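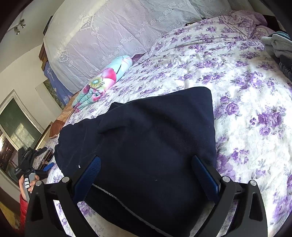 Care of Bed Linen and Light Blankets
Plendham Residence, Housekeeping Notes

Residents are asked to clear clothing and towels from the bed before it is made. Dark items should be laundered separately from pale or floral linen for the first few washes.

Printed bedspreads are to be washed inside out in cool water and dried in the shade, as strong sun will fade the colours. Light blankets may be rolled and kept near the head of the bed. Lint may be lifted with a damp cloth.

Spare pillowcases are available from Carolina Mendes, extension 275.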